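Spoilers and the Serial: A Case for the Vague Recap

The daytime serial is written to be watched out of order. Any regular viewer misses episodes, and the scripts allow for it. A plot point is stated on the day it happens, repeated the next day by a character who was not in the room, and repeated again before the week ends. The form assumes partial attention.

Weekly spoiler columns were built on the same assumption. When Kemstead Hospital was still airing at 90 minutes with breaks, the column in my paper gave each day one sentence. "Dr. Pretov receives news." A viewer could read the whole week and still not know what the news was. The column told her which days to set the recorder.

The current practice is different. I went through the spoiler posts for a single September story on Kemstead Hospital, the Laskowska transplant plot, and counted 336 of them across the sites I follow. Of those, 226 named the outcome in the headline. A reader did not have to open the post, or want to, in order to learn that the donor was the half-brother and that he would not wake up.

My objection is narrow. I have no quarrel with advance information as such. A serial can survive a known ending, and often does better with one, as the audience for any repeated story can confirm. The problem is placement. Text inside a post is read by choice. A headline is read by anyone who scrolls past it, and the Laskowska story depended on five weeks of doubt about who the donor was. With the doubt removed, what remained was a lot of people standing in corridors.

The sites answer that the networks supply the previews. This is partly true. The networks supply a line or two and a short clip. The headline is written by the site, and the site picks the most specific noun it can find.

A fix would cost little. Put the day and the character in the headline. Put the event in the second paragraph. Sadia Tarar ran her Clostuvmont column that way for 33 months, and her readers stayed with her. She also marked each item as confirmed or guessed, a habit I would like to see copied, given how many guesses are now printed as fact.

I do not expect the large sites to change. Their income depends on the click, and a vague headline earns fewer of them. The smaller recap pages have less to lose and could start with the next big hospital story.

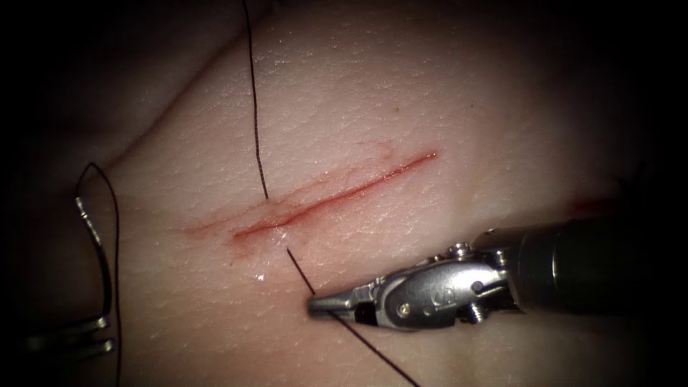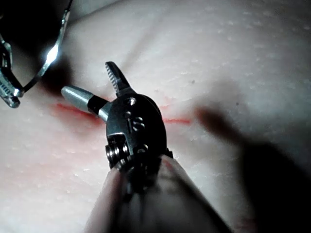
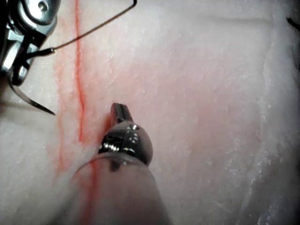
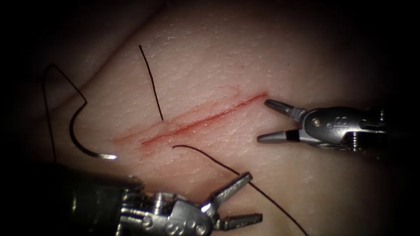

Effie Rennie disagrees with most of this. I read the headline first on purpose, she writes, and if the half-brother is going to die I want to know before I give up five weeks of lunch hours to him. Her one complaint is with the guesses, which she would ban outright. She had the wrong donor in her head until the fourth week and blames a headline for it.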